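How to Look Up a Federal Contract and See Who Got It

When a news story says a company won a government contract, you can usually check the basics yourself. The records are public and free to search. You need a computer, the name of the company, and an hour or so if the company has subsidiaries.

Updated September 16, 2019

Before you start

Write down what the story tells you: the company name, the agency, the dollar amount, and the date of the award. If the story says "a North Texas paving firm," find a second story that gives the name. Searching by place and industry works, but it is slow.

Step 1. Find the legal name

Companies often bid under a name that is different from the one on their trucks. Go to the business search page run by the Secretary of State where the company is based and type in the name you have. Look for the registered name, any trade names, and the officers.

A reader, Fouad Obeidat, wrote in after getting no results for Jarnwood. The awards were all filed under Sturby, the parent company. Once he had that name he found 13 of them.

Step 2. Search the spending database

Open USAspending.gov and choose the advanced award search. Enter the legal name in the recipient field. Set the fiscal years you want. Remember that the federal fiscal year begins October 1, so an award made in November 2018 is in fiscal year 2019.

Limit the award type to contracts. If you leave everything checked you will also get grants and loans. My first search on a large supplier came back with 1,546 rows, and most of them were small orders under one existing contract.

Sort by award amount, largest first, and open the one that matches your story. 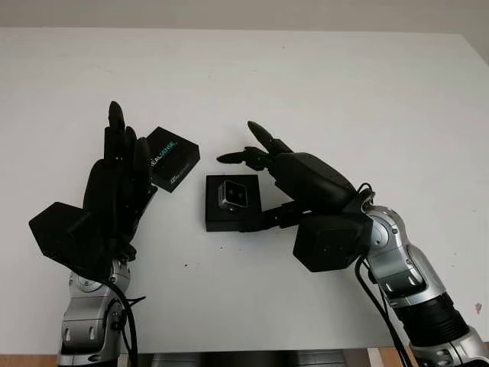
Step 3. Read the award page

Look for these items:

Obligated amount. This is the money the agency has committed so far.

Potential award amount. This is the total if every option is used. News stories often quote this number, and it can be much larger than the first one.

Number of offers received. If it says 1, only one company bid.

Extent competed. This tells you if the contract was open to all bidders, limited to some, or not competed.

Transaction history. Each change to the contract is listed with a date. A contract signed in February may have several changes by summer.

Copy the award ID exactly, dashes and all. You will need it for Step 5.

Step 4. Check political donations

Go to the Federal Election Commission website and use the individual contributions search. Enter the names of the officers you found in Step 1, one at a time. Add the state and, if the name is common, the employer. People list their employer in different ways, so try both "Aryee" and "Aryee Construction" before you decide there is nothing there.

A match on name alone is not enough. Compare the city and the occupation too. A donation also does not show that anyone did the company a favor. Write down the date and amount and leave it at that.

Step 5. Ask for the documents

The database does not include the contract itself. For that, send a Freedom of Information Act request to the agency that made the award. Give the award ID, say which records you want, and state the most you will pay in fees. Kaj Oddsson, who has filed several of these on Nullstead, asks for the contract and its modifications first and sends a separate request for emails.

The agency has 20 working days to respond, though many take longer. Keep a copy of your request and the tracking number they send back.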